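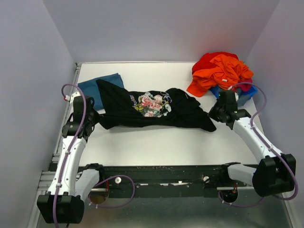 Unit 6: Care Labels and Fiber Content

Textiles for Everyday Use
Instructor: Nighat Marwat
Handout revised December 17, 2024

Read this before the lab. The lab sheet is separate and will be handed out in Room 131.

6.1 What a garment label has to say

Most clothing sold in the United States carries a permanent label, or a set of labels, with four kinds of information: fiber content by percentage, country of origin, the maker or importer, and care instructions. Fibers are listed in order of weight, largest first. A shirt marked 60% cotton, 40% polyester has more cotton in it by weight. It does not tell you how the two were combined. They may be spun together in one yarn, or the yarns may run in different directions.

Trim is often left out of the fiber figures. Look for the words "exclusive of decoration" or "exclusive of trim."

6.2 The main fiber groups

Cellulose fibers: cotton, linen, hemp. Strong when wet, absorb water well, crease easily. Most can take hot water, but finishes and dyes may not.

Protein fibers: wool, silk, cashmere. Damaged by chlorine bleach and by strong alkali. Wool also felts when it is agitated in warm water, and the shrinkage can't be reversed.

Regenerated fibers: viscose rayon, modal, lyocell. Made from wood pulp or other plant matter. Viscose loses a good deal of strength when wet and should not be wrung out.

Synthetic fibers: polyester, nylon, acrylic, elastane. Take up little water, dry fast, soften with heat. Creases set by a hot dryer in polyester are hard to remove.

6.3 Care symbols

There are five basic shapes. Learn these first and the rest is a matter of adding marks to them.

Washtub: washing
Triangle: bleaching
Square: drying
Iron: ironing
Circle: professional cleaning

Dots mean heat. More dots, more heat. One bar under a shape means a milder treatment, and two bars mean very mild. A cross through a shape means do not do it. A square with a circle inside is tumble drying. A square with one horizontal line in the middle is drying flat.

A hand in the washtub means hand wash. Students mix this up every term with the crossed-out washtub, which means do not wash at all.

6.4 Blends

Treat a blend according to its most delicate fiber. A sweater with 20% wool and the rest acrylic should still be kept out of hot water. Elastane is usually a small share of the total, but it is the part that fails first under high heat, and the garment goes baggy at the knees or elbows.

6.5 Worked case

Jawad Ansari's case from last year's class is used again here. A lined jacket has a linen outer fabric and a viscose lining. The label shows a crossed-out washtub and a circle with the letter P. The linen alone could be washed. The lining could shrink by a different amount, and the seams would pucker. The label follows the whole garment, including interfacing and shoulder pads.

6.6 Terms to know

Colorfast
Crocking (dye rubbing off onto another surface)
Felting
Hand (how a fabric feels)
Pilling
Relaxation shrinkage
Staple and filament

Reading: Chettiar, course packet, pages 20 to 26. Skip the section on flame-resistant finishes, which we cover in Unit 8.

For the lab, bring one garment with a readable label and one where the label is missing or faded. Questions about the lab go to Uzma Arain during office hours.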